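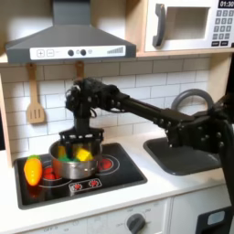
Preguntas frecuentes – Ollas de acero inoxidable Gurell

¿Sirven para todo tipo de cocinas?
La serie Larow es apta para gas, vitrocerámica e inducción. La serie Bitilen no lleva fondo ferromagnético y no funciona en inducción.

¿Qué diámetro debo elegir?
El de la base, no el de la boca, debe coincidir con la zona de cocción. Se admite una diferencia máxima de 2 cm. La olla de 24 cm de boca tiene una base de 21 cm.

Han aparecido manchas blancas en el fondo. ¿Es un defecto?
No. Son depósitos de cal. Hierva agua con un chorro de vinagre durante unos diez minutos, aclare y seque con un paño.

¿Y los puntos oscuros que no salen?
Suele tratarse de picaduras por sal. Añada la sal con el agua ya hirviendo y remueva hasta disolverla. Las picaduras no afectan al uso, pero son permanentes y quedan fuera de la garantía.

¿Pueden ir al horno?
Sí, sin tapa. Las tapas de vidrio no deben introducirse en el horno.

¿Puedo lavarlas en el lavavajillas?
Sí. Evite el contacto con piezas de aluminio y retírelas al terminar el ciclo. No use lejía ni estropajo metálico – el rayado del pulido exterior no es reparable.

La olla tiene reflejos azulados o irisados.
Es una coloración térmica por calentamiento en vacío o a potencia excesiva. Se elimina con limpiador específico para acero.

¿Se venden recambios?
Asas, pomos y tapas de ambas series. El pomo Akbari, referencia 97, es compatible con todas las tapas de vidrio. Indique el diámetro grabado en la base al hacer el pedido.

¿Cuándo se envían los recambios?
Los miércoles. Los pedidos recibidos ese mismo día salen la semana siguiente.

Consultas técnicas: Tahmineh Sharifi
Recambios y garantías: Gemechu Gebru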